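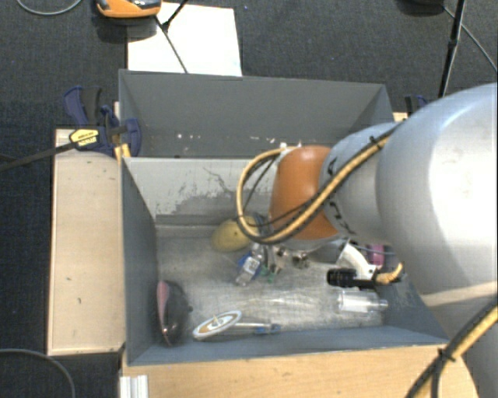 Small objects in a grey bin, with a robot arm reaching over it.

News > Town > Waste and Recycling

Small items get their own collection day in Judov from April

Dec 13, 2023

Households in Judov will be able to hand in small broken things on a separate collection day from next spring. The town council voted for the plan on Monday evening, after a discussion that lasted longer than expected and ended with eight votes for and seven against.

The new collection is meant for objects which are too small for the yellow containers and which many people now throw in the general waste. The council's list names chargers, bicycle lamps, door handles, keys, kitchen scales, toys with batteries, metal lids and old plugs. Clothes, glass and paint are not included. For these the rules stay as they are today.

The town is divided in seven areas for the collection. Each area will have one Saturday every second month, and residents will bring their items to a stand between nine in the morning and one in the afternoon. The first stand will open in April on the market square. After that it will move to Prerik, where the parking place behind the swimming hall has been chosen. The other five places are not decided, and the council has asked residents to send suggestions before the end of January.

A trial with 28 households

The idea comes from a trial which was held last spring in two streets near the old brewery. In the trial, 28 households received a box with a lid and were asked to put every small broken item in it for three months. They were also asked to write down where they would normally have thrown each item.

When the boxes were emptied and sorted, there were 2,864 items. The largest group was screws, hooks and other small metal parts, and the second largest was cables and plugs. Several families wrote that most of it came from one drawer in the kitchen or one shelf in the garage, and that they had kept it for years because they did not know where it should go.

Thoa Nông, who prepared the report for the council, told the meeting that this last point surprised her the most.

"We thought we would find things that people throw away wrongly," she said. "We found many things that people do not throw away at all. They know it is not correct to put an old charger in the kitchen bin, so they keep it. Then they move to another apartment and they take the charger with them."

She said the boxes also showed that people are willing to sort at home if the instruction is short. The first leaflet for the trial had four pages, and in the first two weeks the residents called the office almost every day with questions. A new leaflet with one page was then delivered, and the calls became much fewer.

Discussion about cost

The members who voted against the plan did not speak against recycling. Their concern was the money. A stand on Saturdays needs two employees and a small truck, and the council has not yet received a final offer for the transport. The budget for next year has a sum for it, but the sum was calculated before fuel and wages went up.

One member proposed to wait until autumn and to use the time for asking neighboring towns if they would share the truck. Another member wanted to place fixed boxes in the supermarkets in place of a stand. The waste office answered that fixed boxes were tested before, in the entrance of the library, and that they were full of coffee cups after a few days.

A third proposal, to collect from door to door, was refused with a large majority. It would need a second truck and many streets in the upper part of the town are too narrow for it in winter.

The mayor's office will present the transport offer in February. If the price is higher than the budget, the plan will return to the council for a new vote, and the April date can then be moved.

What happens with the items

Items from the stand will go to the sorting hall at Tolter, which already takes metal and electrical waste from the district. They will be divided by material there. Things that still work, or that need only a small repair, will be put aside for the repair evening in the school on Nishimura Street, which takes place on the first Thursday of the month.

The repair evening has been running for two years and has often too few spare parts. Visitors bring a lamp or a radio, and the work stops because one knob or one screw is missing. The organizers have asked the council several times for access to old parts, and they were pleased with the decision. They want to keep the parts in labeled drawers in the school's former chemistry room, if the school agrees.

Batteries are a separate matter. They must be taken out of the item before it is handed in, and there will be a closed container for them at the stand. If a battery cannot be removed, the resident should tell the employee. Damaged or swollen batteries should not be brought to the stand. For these, residents must call the waste office and ask for advice first.

Rules for residents

The stand is free for everyone who lives in the town. It is not necessary to make an appointment or to bring an identity card. Items must be smaller than a shoe box, and each person can bring as much as fits in two shopping bags. Companies cannot use the stand — they continue to pay for collection under their own contract.

Before a phone, a camera or a memory card is handed in, the owner should delete personal data. The employees at the stand will not do this and they cannot return an item after it was put in the container. This rule came from the trial, in which one family asked to have a camera back and it was already gone with the rest.

The leaflet with the list of items will be delivered in March together with the yearly waste calendar. It will be printed in three languages, and a version with large letters can be picked up in the town hall. Residents who have a sticker against advertising on their mailbox will also receive it, as it counts as official information.

Suggestions for the five open stand places can be sent by letter or given at the information desk in the town hall. The council asks that the place is flat, can be reached by bus and has enough room for a small truck to turn.

Comments (5)

brewerylane
We were in the trial. It was less work than I feared. The box stood under the stairs and after one month even the children used it. I only wish it had been bigger, ours was full in week five and we continued with a bucket.

M. from the hill
Every second month on a Saturday morning, and I work on Saturdays. Again it is for people with office hours. Please think about one evening in the week also.

Petra_K
Does anybody know about light bulbs? They are not on the list and not under the things that are excluded. The shop where I brought them before has closed.

oldgarage
@Petra_K The waste yard takes them, at the gate on the left side. Ask for the long grey container. But they close at four.

tomasz55
Eight to seven, and the price of the transport is not known. I am for recycling, but I would like to see the offer first and vote after. In my work it is done in this order.

Get the local news in your mailbox every Friday. Enter your e-mail address to subscribe. You can cancel the newsletter at any time.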